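Went to hear Halima Ogbonna talk about her memoir on Tuesday night. 175 chairs, and I got one behind a pillar. A thread.

The book is called Weven. It covers two years of her life and runs longer than either of them felt, she says. I believe her. I've carried it on the bus. 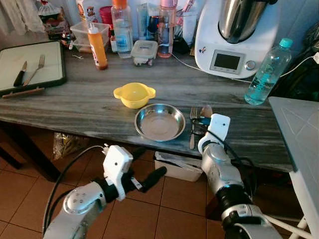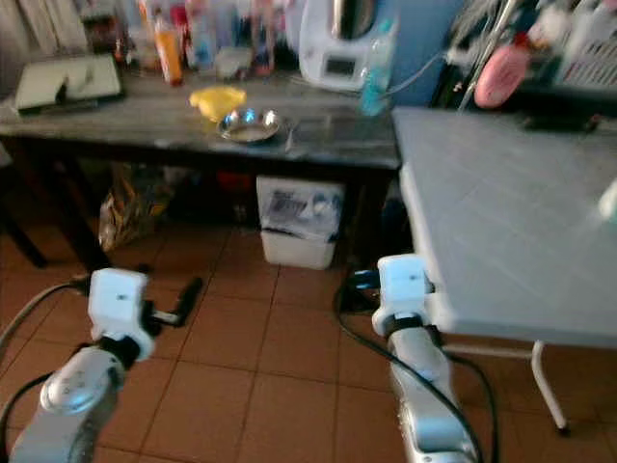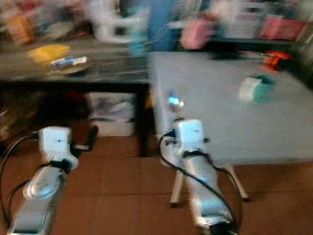

Kitchens, with arms.

She read the chapter where her father, a printer, refuses to print her first story on the grounds that it has a typo. It did have a typo. She left it in the book, page 53, and dared us to find it.

I have been on page 53 since breakfast.

The moderator asked if writing the memoir had been healing. Long pause. "It was typing," she said. Then she drank her water – all of it – while he looked for his next card.

Best part was on her editor at Divance, who cut nine chapters and sent flowers. She kept the chapters. The flowers, she says, were carnations.

Question time went the usual way. One man had a comment. The comment had a childhood in it, a boat, and his own manuscript, which he happened to have with him.

She asked him what it was called. He hadn't decided. She told him to go home and decide, and I think he took it as encouragement.

Signing line went out the door and past the coats. Mine says "To Effiong." I am not Effiong. Somewhere Effiong has a book with my name in it, and I'd like to trade.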